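The Hat Drawer, and Other Small Defeats

Every January I promise myself I'll sort out the soft things – the caps, the cloth bags, all that business with straps and flaps that never folds the same way twice. Shirts are easy by comparison! Give me a slate-blue bit of cloth with a pocket-like fold, a little metal fitting and stitching along every seam, and I can lose half a morning to it quite happily. 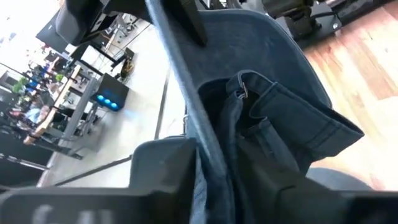
Kazemi wrote in to say that straps should always be tucked inside before anything else is folded, and that eight bags will then go where two used to.

I've come round to that, I must say. Caps are another matter, being all brim and no backbone, and in our old flat in Durnunau they lived in a heap behind the door. These days I lay them out on the table first, give the crowns a gentle push back into shape and stand them in a clear bin, where I can find the one I want before the kettle's boiled.

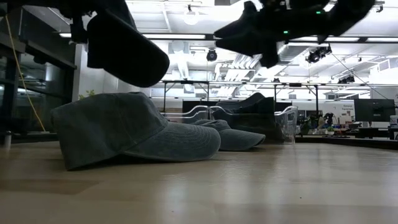
Grey-green caps on the table, with clear storage close behind.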